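How Does a Robot Learn to Tidy Up?

Think back to when you learned to tie your shoes. Somebody probably knelt down beside you and showed you, and then showed you again, and then (if they were very patient) showed you again the next morning when you were already late for school. After a while your fingers got the idea. You didn't need a list of rules. You needed somebody to show you, and plenty of chances to watch.

Robots that learn are a bit like that, except they need to be shown a whole lot more times than you did!

At a workshop in Natolthorpe there is a group of people whose job is showing. They call their project Mellor, and what they want is a robot that can help put small things away at home: pencils in a cup, spoons in a drawer, brushes in a box. Putting a brush in a box sounds easy, doesn't it? You could do it while talking to your cousin on the phone. But a robot starts out knowing nothing about brushes. It doesn't know which end is soft, or that a thin handle can roll away, or that a box has an inside and an outside.

So the showing begins. Ching-wen Lai holds a tool with two padded fingers that open and close, a little like big kitchen tongs. The tool has a camera on it. When she does a job with it, the camera records everything from the tool's point of view, and that recording is called an example. One job, start to finish, makes one example. Then everything goes back on the table in a slightly different spot, and off she goes again.

For the brush job alone, the group wants 700 examples. Lemlem Yilma keeps the list, and she is strict about it. If a brush gets dropped, she writes that down too, and later on the group talks over whether to keep that one. Some drops are worth keeping if the person picks the brush up again, as they show the robot what to do after a mistake.

Why so many? Well, imagine you had only ever seen one dog in your life, and it was small and brown. The first time a huge white fluffy one came bounding up to you, you might not know what to call it. A robot that has only seen one brush, in one place, has the same trouble. Move the brush a little to the left and it may reach for the spot where the brush used to be. 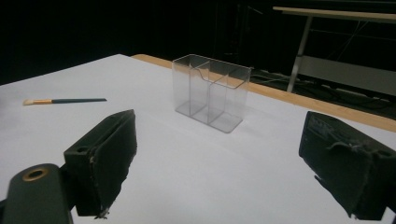 Clear things are some of the trickiest things a robot can be asked to learn about. You have had years of practice with windows and drinking glasses, and even so you may have bumped your nose on a glass door once or twice (I certainly have). A camera only gets the light that reaches it, and plenty of light goes straight through clear plastic. Look at the organizer box on the white table and see how you can find its walls. There are pale gray reflections along the edges, and a soft shadow beside the base. The brush is much easier to spot with its dark teal-green handle. A learning robot has to pick up on those faint clues, and it gets better at that by seeing clear boxes in many different examples.

When there are enough examples, a computer program goes through them all, over and over, looking for what they have in common. People call this part training. Feng-yi Chu looks after it, and it can go on all night while everyone is home in bed.

Then comes a test, with the brush in a place the robot hasn't practiced. If it misses, the group works out what kind of example was missing and goes back to make more.

Try it yourself! Get a pair of kitchen tongs, a pencil and a cup. Put the pencil in the cup five times, and start with the pencil in a new place each time. Did you turn your wrist the same way every time?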